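Entrance tidy-up, Ernthorpe house: progress report
To: Magnus Pringle, Morrison
From: Wilma Rennie
Wednesday, January 1, 2025

You asked whether the indoor footwear scheme is earning its money. My short answer is that the rack is fine and I remain to be persuaded by the rest. The October plan promised a clear floor by the door and fewer lost pairs. We have 83 replies to the residents' survey, and most of them are polite, which I don't take as proof of much.

White pairs go on the top shelf and the paler everyday ones underneath. Baiba Kivi drew up that layout and I have no quarrel with it.
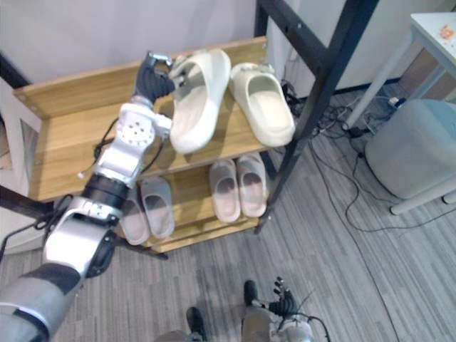 Top and lower shelves of the rack, with the white slippers above.

The supplier, Traritz, claims the frame will take further shelves. Perhaps so, but I would like to see the ones we have in full use first. The lowest shelf adds little - it is narrow and close to the floor, and older residents won't want to bend that far.
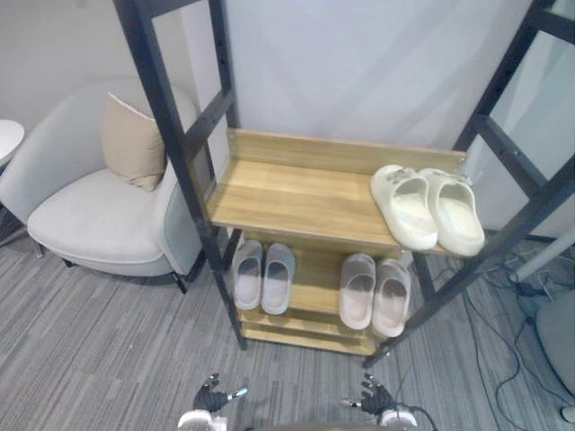 Bence Somogyi has asked for 6 more racks for the other landings. I can't support that yet. Spending to date stands at 129 pounds, and the saving in staff time is still a guess.

Torquil MacLeish will repeat the survey in the spring, with plainer questions. Until then I suggest we hold the second payment.
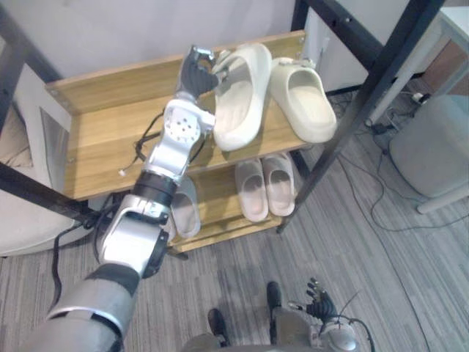

Cream slides on the top shelf, everyday ones below.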